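Subject: Re: [nadis-users] Lock timeouts on the nightly import after 4.2
From: Américo Fonseca
Date: Apr 23, 2018

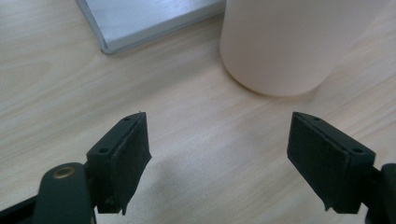
Sofia,

The timeouts are not a disk problem. I went through the log you attached and the pattern is the same one we had at Torres last year. Comments inline.

> Sofia Figueiredo wrote:
>
> Since we moved the Brullstead site to 4.2 the nightly import
> stops partway with "lock wait exceeded". The file has 2,895
> records. It always gets past the header check, then hangs.
> Disk use is normal. Same file loads fine on the old 4.1 box.

4.1 opened one transaction per record. 4.2 opens one per batch and holds the index lock until the batch commits. With the default batch size your whole file fits in a single batch, so anything else that touches the index during the import has to wait, and the importer itself gives up if the other side got there first.

> I raised lock_wait from 17 to 30 seconds. It ran longer but
> still failed.

It will. The other process in your log is the Trislow sync job, which starts two minutes after the import and takes a read lock on the same index. Your last run shows it holding that lock for 47 seconds. You could set lock_wait above that, but the sync time grows with the table and you would be back here by May.

What I would do, in this order:

1. Set batch_size to 200 in import.conf. The lock is then released between batches and the sync can get in.
2. Move the sync job to start after the import exits. Chain it in the same script and test the exit code. Do not rely on the clock.
3. Put lock_wait back to the default.

Step 1 alone was enough at Torres, but their table is smaller than yours.

> Is it safe to rerun the import after a failure, or do I need
> to clear the staging table?

Clear it. A failed batch is rolled back in the main table, but the staging rows stay and 4.2 does not check for duplicates when it reads them again. The command is "nadis stage --purge". Stop the scheduler first.

If it still fails with the smaller batch, send the output of "nadis locks --all" taken while it is hanging. The log only shows who lost.

Américo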